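Wanted: two patient people for a heap of white poles
Posted in May by Mereana Stubbs

Hello, Fultidham! I'm looking for two people who like putting things together and don't mind being on their knees for part of the morning. It's paid, it's mostly stands and light furniture, and the kettle is always on.

The room has the black sheet down to save the finish, so you'd be working over that.

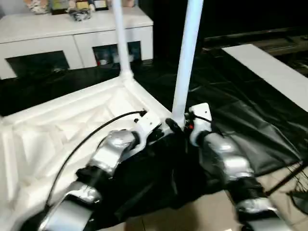
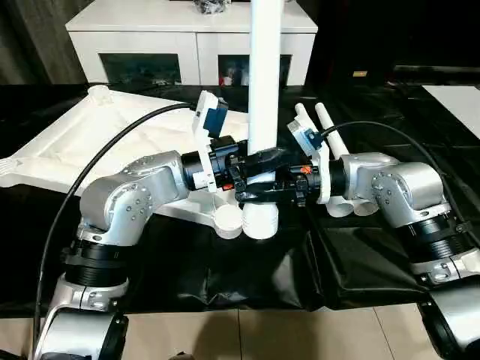 Base first, then the uprights, then the little fittings that hold it together.
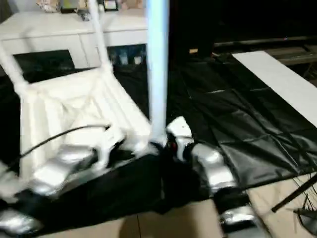
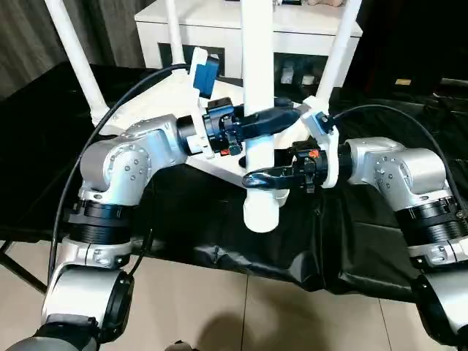

Warrick Tamihana told me I should put it plainly that the job is slower than people expect, and that anyone who wants to get through a stand in ten minutes will hate it by lunchtime. A pole that goes in crooked has to come out again, he said, and he'd sooner show somebody once than fix it after them every day for a week.

So okay, consider it put plainly! We have 40 stands on the order (they're going to Partington, most of them) and I would much rather they went out straight than fast. Some chairs need their legs and seats looked over as well, and that's a nice sit-down kind of job for when your back has had enough of the floor.

What you'd be doing: laying out the parts, pushing poles into sockets, fitting clamps, checking nothing wobbles, and wiping fingerprints off white plastic until you see it in your sleep. If you've ever built a shelf or a tent, or a crib at midnight with half the instructions missing, you'll be fine. I'll show you the rest. Please don't bring a power driver, the plastic around the screws splits and then I get sad.

Wear soft shoes, because the sheet is slippery where it wrinkles (I've gone over twice). Long sleeves with buttons tend to scratch things, so a T-shirt or an old sweatshirt is better. Gloves are here in three sizes.

The pay is $62 a session. A session is 9 a.m. to noon, and you can do as many or as few as you like, though I do need both people here on Monday for the first one. If we finish the whole order by the end of the month there's a $700 bonus to split between the pair of you.

You'll need to be 18 or over and able to lift a boxed base, which is awkward more than heavy. No résumé, please! Leave a note with Beverley Tipoki at the front desk with your name, your phone number and the last thing you put together, and I'll call you in the evening after 6.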